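# Free Hearing Checks for Veterans Come to Zollbridge This November

Anyone who served and has been putting up with a ringing in the ears, or asking the grandkids to say it again a little louder, will have a place to go this November. The Tendar Veterans Resource Center in Zollbridge is opening its doors for a full run of free hearing checks, with help on the spot for people who want to ask about benefits, and it would very much like to see you there.

The checks are open to veterans of any era and any branch, including the Guard and Reserve, and to their spouses as well. You don't need to be a member of anything. You don't need a referral from a doctor, and you don't need to have filed a claim before. If you can find your discharge papers, bring them along, and if they went missing three moves ago, come anyway and the staff will show you how to request a copy.

"We have folks who walk past our door every week on the way to the hardware store, and they think we're for somebody else," said Kurniawati Mangundap, who runs the center and has done so through two changes of address and one very memorable roof leak. "They'll tell you the other fellow had it worse. Well, maybe he did, but you can both come in and have a cup of coffee."

The testing itself will be done by Ardalan Abbasi, an audiologist whose practice is over in Wibisono, along with his colleague Nadine Awad. They are bringing their own portable equipment and will set up in the two quiet rooms at the back of the building, away from the street. A check takes about as long as a haircut – you sit down, put on the headphones and press a button when you hear a tone – and you'll leave with a printed copy of your results to keep or to hand to your regular doctor.

Abbasi said the visit he likes best is the one where a husband and wife come in together. "One of them is usually there because the other one made the appointment," he said. "I test them both. It keeps the peace on the drive home, or it starts a whole new conversation, depending on the results."

Hearing loss and tinnitus are familiar complaints among people who spent time near aircraft, engines, artillery or plain old generators, and a good many veterans have simply gotten used to living with them. Awad would like people to know that getting used to it is not the only choice. Hearing aids have gotten smaller and easier to handle than the ones your father kept in a drawer, she said, and there are things to try for the ringing, too, even when it can't be made to go away altogether.

While you wait, Melati Tarigan will be at the front desk area to talk through benefits questions. Tarigan is a Navy veteran herself and has spent the past 7 years helping people in the county fill out forms, find old records and work out which office to call. She can't promise how any claim will turn out, and she'll be the first to tell you so, but she can look over what you have, tell you what seems to be missing and help you get it in the mail. She asks that you write down your questions ahead of time, with plenty of room between them for the answers.

Money for the program comes from a $2,000 gift from the Kudarine Supper Club, which held its fish fry for the purpose back in the spring, and from a jar that sat beside the register at the Zollbridge feed store all summer long. The jar brought in another $788, a good part of it in quarters, and Mangundap would like to thank everybody who dropped something in and especially whoever rolled the coins.
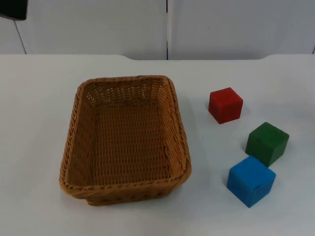
*A woven basket and three solid-colored wooden cubes on a white tabletop.*

Children are welcome, and so are friends, neighbors and anyone else who did the driving. The building has a ramp on the parking lot side, and the front door is wide enough for a power chair. If you need a ride, call the center a day or two ahead and ask for Mawar Liem, who keeps the list of drivers and will do her best to match you up with somebody coming from your end of the county. Rides are free, and the drivers will wait for you.

Checks begin at 9 in the morning, and the last one starts at 4 in the afternoon. Appointments are a help to the staff, though walk-ins will be fitted in wherever there's a gap – mornings tend to fill up first, so if you're coming without an appointment, try after lunch. Coffee will be on all day, and the supper club has said it will send over pie.

If you already wear hearing aids, bring them with you, even if they quit on you some time ago. Abbasi and Awad will clean them, have a look at the tubing and put in fresh batteries where they can.

To make an appointment, ask about a ride or pick a date, stop by the Tendar Veterans Resource Center or telephone the front desk during regular hours. If you get the machine, leave your name and number and speak slowly, and Liem will call you back.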